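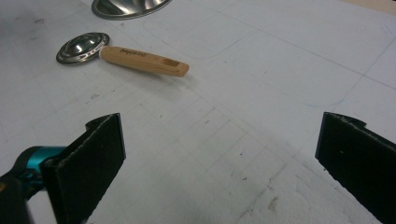 Osley Adds Wood-Handled Coffee Scoop and Refill Program to Its Kitchen Line

January 29, 2023 -- Osley, a maker of small kitchen tools, said it will begin selling a measuring scoop for ground coffee and loose tea this spring, along with a refill program run with the coffee roaster Hukora. The scoop has a round stainless steel bowl and a light wood handle. It will be sold singly and as part of a starter set that includes a storage tin and two bags of Hukora beans.

The company has made spoons, spatulas and strainers for home cooks since it opened, and until now has sold nothing made for coffee. Customers have asked for a scoop more often than for any other item not already in the line, according to the company's customer service records. In a survey Osley sent to its mailing list last November, 709 people answered questions about how they make coffee at home. Of those, 582 said they measure by volume, using a scoop or an ordinary spoon. The rest weigh their coffee, use pods or do not measure at all.

"Most of the people who wrote to us were using whatever scoop came in the can, or a tablespoon from the drawer," the company said in a statement. "They wanted something that holds the same amount every time and does not get lost at the bottom of the bag."

The scoop

The new scoop holds two level tablespoons, the amount many drip coffee recipes call for per six ounces of water. The capacity is stamped on the underside of the bowl in tablespoons and milliliters. The rim is flat, so a knife or a finger can be drawn across it to level the grounds.

Osley tested several handle lengths before settling on the final one. The longer versions reached the bottom of a tall canister easily but tipped over when set down empty. The shortest one stayed put on the counter but left grounds on the user's knuckles. The final handle is long enough for a one-pound bag folded down halfway, and short enough to fit inside the storage tin with the lid on.

The handles are beech, finished with food-safe mineral oil and no varnish. Osley recommends washing the scoop by hand and drying it before it goes back in the tin. The scoop should not be soaked or put in a dishwasher. A light coat of mineral oil two or three times a year will keep the wood from drying out. Replacement handles will be sold separately. They attach with a single screw, and the screw is included.

The storage tin

The tin that comes with the starter set holds 12 ounces of whole beans, or slightly more when the coffee is ground. It has an inner lid that presses down onto the coffee and an outer lid that screws on. The tin comes in white, dark green and unpainted metal. A paper label on the side has room to write the name of the coffee and the date it was opened. Extra labels come in packs of 20.

The same tin can be used for tea, rice, dried beans or sugar. Osley does not recommend it for salt, which can mark the metal over time.

The refill program

Under the program with Hukora, customers who own the tin can order coffee in plain paper refill bags sized to fill it once. The bags have no plastic valve or zipper. They are meant to be emptied into the tin on the day they are opened and then recycled where local rules allow.

Hukora will offer four coffees through the program at the start: a light roast, a medium roast, a dark roast and a decaf. All four can be ordered whole or ground. Ground coffee is available in coarse, medium and fine. Orders are roasted twice a week and shipped the following day.

Customers can set a schedule of every two, three, four or six weeks, or order one bag at a time. There is no sign-up fee, and a schedule can be paused or canceled on the Hukora website up to the evening before an order is roasted. Shipping is free on orders of three bags or more within the continental United States.

"We have been looking for a way to cut down on packaging for people who order the same coffee month after month," Hukora said in a statement. "If the customer already has a good tin at home, the bag only has to do its job for a few days."

The two companies ran a small trial of the program last fall with 100 households. Each one received a tin, a sample scoop and three months of coffee. Several changes came out of the trial. The refill bags were made narrower so they pour into the tin with less spilling. The inner lid was given a larger knob. The two-week schedule was added after a number of larger households ran out early.

A printed guide

Each starter set includes a folded card with basic directions for drip machines, French press, pour-over and cold brew. The card gives amounts in scoops and in grams, for readers who own a kitchen scale. The suggested starting point for drip coffee is one level scoop for each six-ounce cup, adjusted to taste. For French press the card suggests a coarse grind and four minutes before pressing. Cold brew calls for one scoop to four ounces of cold water and 12 to 16 hours in the refrigerator.

The back of the card covers tea, including black, green and herbal. Because loose teas vary a good deal in weight -- a scoop of rolled green tea weighs far more than a scoop of chamomile -- the amounts there are given as ranges.

The card can also be downloaded from the Osley website in English and Spanish at no charge. Schools, community kitchens and cooking clubs may print copies for their own use.

Price and availability

The scoop will sell for $14 and the starter set for $48. The tin alone will be $26, and replacement handles will be $5. Refill bags start at $13, with the decaf priced one dollar higher.

The first production run is 1,000 starter sets. Advance orders open on the Osley website next week and will ship in the order they are received. Single scoops will go on sale at the same time and will also be carried by Dreto kitchen stores beginning in April. Dreto will stock the tin in white only. The starter set will not be sold in stores.

Customers who took part in the fall trial may keep their tins and scoops and will be moved to the regular refill program if they choose. They do not need to open a new account. Those whose sample scoops have the older, longer handle can request the final version by writing to Osley customer service before the end of April.

The scoop and tin are covered by a two-year guarantee against defects in materials and workmanship. The guarantee does not cover dents, or damage to the wood from soaking. Unused items may be returned within 45 days for a full refund. Opened coffee cannot be returned, but Hukora will replace any bag that arrives torn.

About Osley

Osley makes kitchen tools for everyday home cooking. Its line includes over 60 items in wood and stainless steel, sold online and through independent kitchen stores in the United States and Canada. The company offers spare parts for most of its products.

About Hukora

Hukora roasts coffee in small batches and sells it by mail and to cafes, restaurants and offices. It offers single-origin coffees and year-round blends, and runs a monthly brewing class at its roastery.

Media contact

Requests for product samples, price sheets and copies of the brewing card may be sent to the Osley press office through the contact form on the company's website. Questions about the coffees or the refill schedule should be directed to Hukora. Stores interested in carrying the scoop can ask for a wholesale catalog using the same form.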